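On Deposits, Late Cancellations and the Revised Terms of Engagement

The terms under which I accept private consulting work were last reviewed two years ago. They have now been revised, and the new version applies to all bookings made from September onwards. Existing clients have received a copy by post. The purpose of this entry is to set out the changes in ordinary language and to record the thinking behind them.

Readers who are only concerned with the practical position may wish to go directly to the section on notice periods.

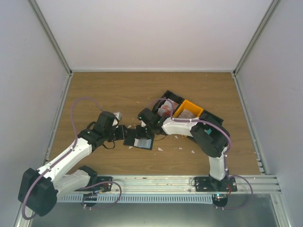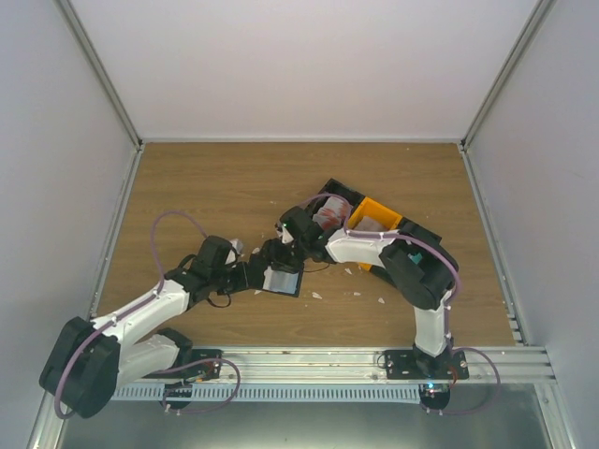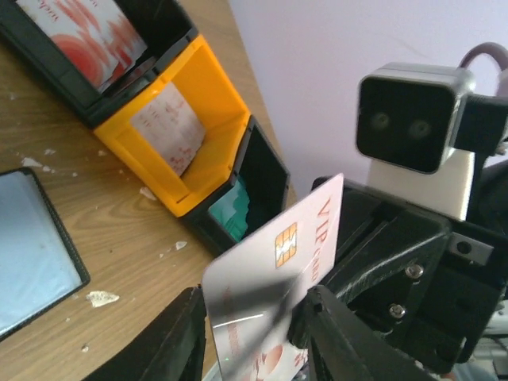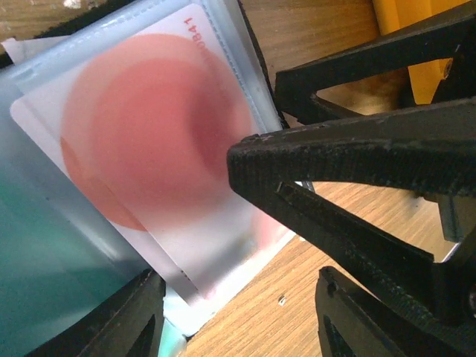 A deposit taken from a new client tells that client they are not trusted, according to one reader who wrote in when the draft terms were first posted, and a practice of one person can ill afford to give that impression. The same reader asked whether a deposit would be returned if the first meeting showed that the two parties were not suited to one another.

Both points were considered with some care. On the second, the answer is yes. Where either party decides at the close of the first meeting that the work should not go ahead, the deposit is returned in full within the week, and no explanation is required from either side. On the first, I remain of a different view. Most of those who approach me are themselves in business and ask for deposits from their own customers. In the past year only one prospective client raised an objection, and that client went on to book.

The deposit

The deposit is fixed at £200 for all new engagements, whatever their expected length. It was previously calculated as a share of the estimated fee, an arrangement that produced awkward sums and a good deal of correspondence. A client whose project was estimated at £2,122 and another whose project came to £3,307 would each receive a different request, and each would then ask how it had been reached. A single figure is easier to state and easier to remember.

The deposit is set against the final invoice. It is not an additional charge.

Notice periods

Meetings may be moved or cancelled without charge up to two full working days beforehand. A meeting due to take place on a Monday must therefore be cancelled by the close of business on the preceding Wednesday. Past that point a fee of £187 is payable, being the cost of a single session at the standard rate. Illness and bereavement are exempt, and I do not ask for evidence of either.

Lateness is treated separately. A session which begins late will end at the time originally agreed, unless the following hour is free. I hold myself to the same standard: where the delay is mine, the lost time is added to the session or taken off the invoice, as the client prefers.

Work carried out through other firms

A portion of my time continues to be contracted through Clolter, and those who reach me by that route are bound by Clolter's conditions and not by mine. The same applies to the quarterly reviews undertaken for Marchetti. Clients who are uncertain which arrangement covers them should look at the heading of their most recent invoice.

Bookings

Requests should be made in writing, by letter or email. The online diary formerly kept with Sestia has been closed. It permitted two people to reserve the same hour on several occasions, and the apologies that followed fell to me. Appointments are once again entered by hand, and a written confirmation is sent by the next working day. Any booking for which no confirmation has arrived should be regarded as not yet made.

Comments on the revised terms are welcome and will be read. The question of travel expenses has been left for a later entry.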